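The Bridge I Went to See

19th September

I have now visited the Drerkbridge, and I have the sore calves to show for it.

For those who don't follow river crossings as closely as I do (my condolences on your full and happy lives), the Drerkbridge is a footbridge with a lifting middle section, built to let grain barges up to the old mill at Ezzat. The mill closed long ago and the barges went with it. The middle section still goes up twice a year, once in spring and once in October, so that the gears don't seize. I went in September. Planning has never been my strong suit.

My cousin-in-law Rachid Shawky drove. He had been told it was a short detour on the way to lunch, and he was told this by me. We parked at the wrong end, the end with the stairs, and climbed up to the deck behind a school group who all seemed to be eating the same brand of orange chips.

The deck is 200 feet long and wide enough for two people who like each other. The railings are painted a green that I would call hospital and the town's leaflet calls "river sage." At either end of the lifting section there is a squat brick tower with a slate roof, and the towers don't match. The east one is taller. Rachid spotted this before I did and was unbearable until dessert.

I asked the man in the ticket booth about it. His badge said Keith Hollis and he had plainly been asked before. According to him the west bank was softer than the surveyors thought, the tower began to sink while they were still laying brick, and the builders stopped early and put the roof on. I have since read a different story, in which the money ran out. I prefer Keith's. 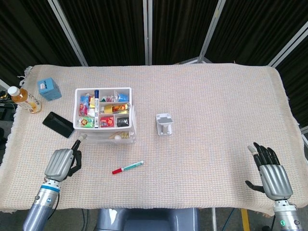
The ticket gets you up the east tower and into the machine room. There are 188 steps, and a sign at the bottom tells you so, which I thought was unkind. At the top you get a window the size of a cereal box, a view of the parking lot at the end without stairs, and the gears. The gears are worth it. They are as tall as Rachid and greased like a Thanksgiving turkey, and there's a brass plate on the wall listing everyone who has ever been the bridge keeper. It has 7 names on it. The last is Mostafa Kamel, and after his there is a lot of blank brass, polished just as carefully as the rest.

I stood there longer than I meant to. A woman behind me said "excuse me" three times, with a different tune each time.

Going down was worse than going up. I'd like to speak to whoever decided that a spiral staircase needed a rope for a handrail. Rachid waited at the bottom on a bench, having declined the tower on the grounds that he could see it fine from there.

Lunch was at Sisesano, on the Ezzat side, where the menu has a drawing of the bridge with both towers the same height. I pointed this out to the waiter. Rachid pretended to be on the phone. The lentil soup was very good and the bread was better, and we ate enough of it that walking back across was more of a roll.

A few practical things, if you're tempted. Park on the Ezzat side. Tickets are cash only. The Traseo bus stops right by the east tower, though it runs every 2 hours and we watched one leave. The bathroom is in the booth building and Keith has the key.

The October lift is at high tide, and the date gets pinned up on the booth door a week ahead and apparently nowhere else. I've asked Keith to call me. He wrote my number on the back of a leaflet and put it in a drawer that was already pretty full of leaflets.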